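About Us | Members | Visits and Events | Publications | Contact

Visits and Events > Visit Reports > Bultthorpe

Visit to the Bultthorpe Glassworks Open Day

Report posted 7/13/20

Members of the society attended the annual open day at the Bultthorpe glassworks, which makes drinking glasses, storage jars and a small line of laboratory ware. Visitors were received at the east gate and divided into groups of up to 50. Each group was issued safety glasses and a printed plan of the site.

The tour began in the batch house, where sand, soda ash and limestone are weighed and mixed with crushed glass returned from the cutting room. The company buys its sand from a single quarry and tests every delivery for iron, as even a small amount will give the finished glass a green tint. Samples of good and rejected sand had been set out in trays for comparison. The difference was hard to see until a guide placed a magnet beneath the second tray.

From the batch house the group proceeded to the furnace hall. The main furnace, known on site as Bavora, has run without a full shutdown since it was relit in January after a rebuild of its roof. Visitors watched from a raised walkway behind a heat screen. The noise made it difficult to follow the commentary, and the society has suggested that written notes be supplied at this point in future years.

The annealing line drew the most questions. Finished pieces travel slowly through a long heated tunnel and leave it cool enough to handle. Tableware takes four hours to pass through. Heavier jars, sold under the Solís name, take five – an interval the works arrived at after a long run of breakages in storage.
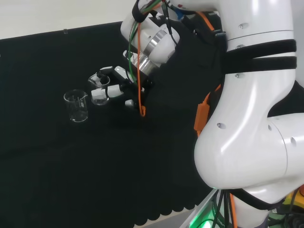

Inspection follows annealing, and the works maintains two separate standards. Tableware may carry a small seed or bubble if it lies away from the rim. Laboratory pieces may not, and anything that fails is returned to the batch house as crushed glass. One piece in every 1000 is also set aside for destructive testing, in which it is heated and plunged into cold water.

The visit closed in the old packing shed, where part of the Kurkholm collection of pressed glass is on loan. The labels were clear and the lighting good, although the room was too small for a full group. Tea was served in the yard.

The society thanks the management and staff of the works for their hospitality. Members who wish to consult the site plan and the handout on furnace repair may do so in the reading room during normal hours. Parking at the east gate is limited – those planning to attend next year are advised to use the station entrance.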